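Visit report: Fragkou bedding works and sample rooms, June 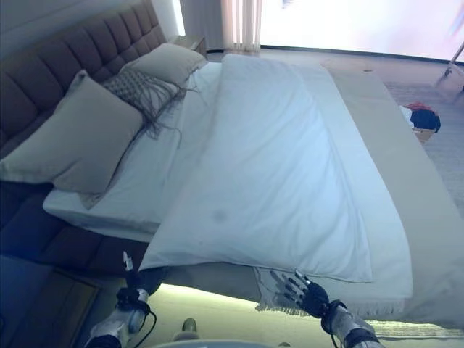

The Fragkou site is on the inland side of the ring road and consists of a cutting hall, a sewing floor, a finishing and packing line, and a two-story block at the back where the sample bedrooms are kept. Our group was received at 9:30 by Danai Nikolaidis, who manages contract sales to hotels. The purpose of the visit was to see how the current top-of-bed range is made and dressed before we settle the refit order for the guesthouse at Skirholm.

Cutting hall

Sheeting arrives on rolls and rests on the rack for a day before it is spread. Ms. Nikolaidis explained that cloth cut straight off a tightly wound roll recovers some length afterward, and that most of the short fitted sheets returned in earlier years were traced to this. The spreading table is long enough for several fitted sheets laid end to end. Layers are clamped at one side only.

The standard contract sheeting is a 210 thread percale. A 400 thread sateen is made on the same tables to order. We handled both. The sateen has the better surface but shows every fold line when it comes out of the packet, and our laundry contractor has already said that it takes longer to iron. The percale was our preference before the visit and remained so after it.

Corner pockets on the fitted sheets are cut for a deep mattress, with elastic run all the way around the hem. The older pattern, with elastic at the corners only, has been dropped from the hotel list. It can still be ordered by private customers until the stock is gone.

Sewing floor

Stavros Chrysikopoulos took us through the sewing floor. Duvets are channel stitched on two machines and box stitched on a third. The difference matters for anyone who folds a duvet lengthwise on a made bed, because the channels give a flatter fold along one direction and a bulky one across it. Housekeeping departments that fold in thirds should ask for the box stitch. We had not specified a stitch in our inquiry and have now done so.

Covers close at the foot with concealed snaps or with a simple envelope flap. The flap is cheaper and survives the tunnel finisher. The snaps hold the filling in place better. Mr. Chrysikopoulos would not recommend one over the other without knowing the laundry, and took down the name of ours.

Runners are finished at a separate bench. The plain hemmed runner is made entirely in house. The fringed one is woven outside by Praveo and comes in with the fringe already formed, so the bench only trims and inspects it. Short tassels of this type keep their shape reasonably well in a net bag. Longer fringe, of the sort used on decorative cushions, tangles in the machine and should be treated as a surface clean item. This was said to us more than once, and we accept it.

Finishing and packing

Every sixteenth duvet is taken off the line, weighed and checked for loose stitching at the corners. White goods pass over a lit table before folding. Marks that can be removed are treated at the table and the piece goes around again; pieces that fail a second time are sold as seconds through the shop by the gate. The lighting over the table is cool white, which makes a gray mark easier to find but gives clean cotton a bluish look that some buyers mistake for optical brightener.

Packing is by bed and not by item if the customer asks for it. A bed pack holds the sheet, duvet cover and pillowcases for one room in a single sleeve. For a property with mixed bed sizes this would save a good deal of sorting on delivery day, and we have asked for a price.

Sample rooms

The upper floor of the rear block is divided into bedrooms dressed to different specifications. We spent most of our time with the beige and white scheme, as it is closest to what has been proposed for us: white sheet and duvet, beige pillows, a gray textured cushion with long dark fringe, and a beige runner with a pale fringed hem. The headboard is dark brown and upholstered in tufted rectangular panels.

Observations on this scheme:

The beige pillows crease visibly. A closer weave in the pillowcase would help, or a larger insert.

The contrast between headboard and bedding is strong enough that no further color is needed in a small room.

Tufted panels collect dust along the seams. Brendan Nic Giolla, who will have to maintain them, asked for a flat panel alternative, and one exists in the same fabric.

The runner needs to reach well over the side of the mattress. If it is short, it shifts as soon as a suitcase is put down on it.

The long fringe on the cushion spreads across the sheet when the cushion is laid flat. It would need to be combed out at each room change. We will take a plain edge.

Prices and delivery

The full set for a large double, without headboard, is listed at 679 before the contract discount. Headboards are made by Pronau and quoted separately, with a longer lead time than the textiles. Themis Athanasiadis in dispatch confirmed that the two can be held and sent together at no storage charge, provided that the order is placed as one.

Open points

Written price for bed packs, mixed sizes.
Flat panel headboard: fabric swatch and fixing drawing from Pronau.
Box stitch duvet, winter weight: one sample to be laundered by our contractor before approval.
Shrinkage figures for the percale after repeated washing. Paraskevi Ververidis has the test sheets and will send them.

The visit ended at 1:15. Parking is at the side gate, and visitors need closed shoes for the cutting hall.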